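Block sorting, part 2: getting the arm to pick from the bin

Part 1 covered homing the arm and setting the tool center point. If you skipped it, go back, as the numbers below won't mean anything without a taught tool. These notes are for the Calow robotics club, but they should work for any class with a similar arm and a metal bin.

You need the arm, the gripper, the bin, a few red and green blocks, two clamps and a tape measure. Two people is best, one on the controller and one watching the gripper.

Fix the bin first. Clamp it by the rim and push on each corner. If it slides at all, move the clamps and try again. A bin that shifts two millimeters during a run will ruin every position you teach after that. Mark the corners on the table with tape so you can put it back after cleaning.

Next, teach three points. Jog the arm above the bin until the gripper clears the walls and save that as BIN_HIGH. On our setup the clearance is 236 mm over the floor of the bin. Lower it straight down to 100 mm and save BIN_MID. Then open the gripper, go down slowly until the fingertip just clears the floor, and save BIN_LOW. Keep the speed at the lowest setting for the last one.

Now put the blocks in. Don't line them up. Leave some flat and well apart, and put at least one close to a wall.

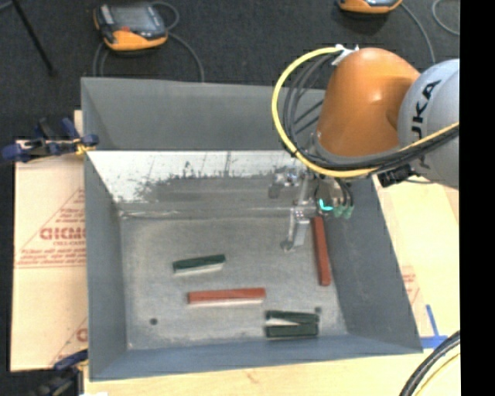

Five blocks in the bin, with the long red one along the right side.

Start with a block near the middle. Turn the gripper to match the block's angle before you go down, then close, wait half a second and lift to BIN_MID. Run it ten times before changing anything. Write down each miss and which way it missed.

Blocks by the wall are harder. The outer finger needs room, so come in 5 mm toward the center and nudge the block inward before closing. Two blocks lying together should be treated the same way: push one aside, lift to BIN_MID, then pick.

If the program stops with a force error, check BIN_LOW. Jeanie Hepburn's group had it set 3 mm too low and spent most of Thursday looking for a wiring fault.

Save the program under your group name. Part 3 adds the camera and sorts by color.

Comments (3)

Irnska
Does the half second wait matter? We took it out and it still picks most of the time.

Frans Verbruggen
Put it back in. Most of the time was fine for us too until we raised the speed.

buchanan_lab
Our bin is deeper, so we used 537 for BIN_HIGH and left the rest alone. Works so far. When is part 3 coming?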